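Holzplatte neben der Spüle: wie oft ölen?

Drokeo
Guten Abend an alle. Wir haben seit August eine Arbeitsplatte aus Holz und ein Doppelbecken aus Edelstahl darin. Der Tischler hat gesagt, ich soll die Platte alle 30 Tage ölen. Ist das nicht zu viel? Bitte entschuldigt mein Deutsch.

Vasico
Alle 30 Tage nur am Anfang. Später reicht zweimal im Jahr. Wichtiger ist, dass neben dem Becken kein nasses Geschirr steht.

Cadden
Da bin ich anderer Meinung. Ich öle seit 7 Jahren nur, wenn die Platte stumpf aussieht. Und Desinfektionstücher würde ich auf geöltem Holz nicht benutzen, davon wird es bei mir grau.

Drokeo
Die Tücher nehme ich nur für das Becken. Aber mit dem Geschirr hast du recht, Vasico, bei uns bleibt immer etwas liegen, vor allem Gabeln.

Vasico
@Cadden: Stumpf ist schon zu spät. Unsere Platte hat rund 2.000 Euro gekostet, so lange warte ich nicht.

Drokeo
Was würdet ihr an der Ecke wegräumen?
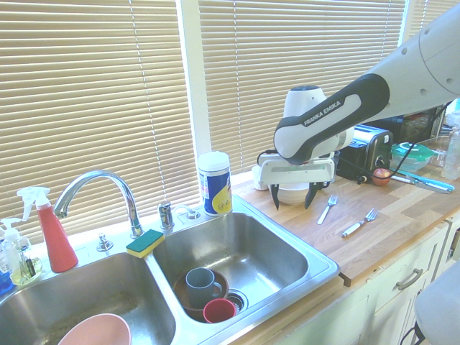
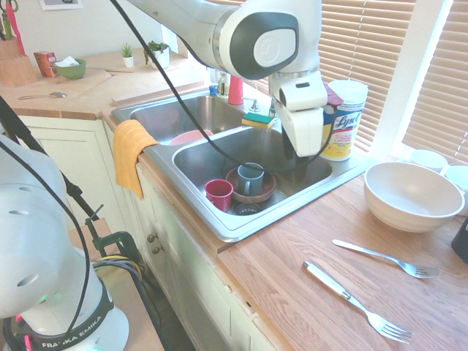

Auf beiden: Becken, Schwamm auf dem Steg und die Gabeln auf dem Holz.

Zuletzt geändert von Drokeo um 21:14 Uhr

Cadden
Die Gabeln und die weiße Schüssel weg vom Holz, der Rest kann bleiben. Den Schwamm habe ich auch immer auf dem Steg.

Vasico
Ich würde auch Tasse und Becher gleich abwaschen. Und trotzdem ölen!

Drokeo
Danke euch beiden. Dann öle ich bis zum Winter jeden Monat und danach schaue ich weiter. Welches Öl nehmt ihr?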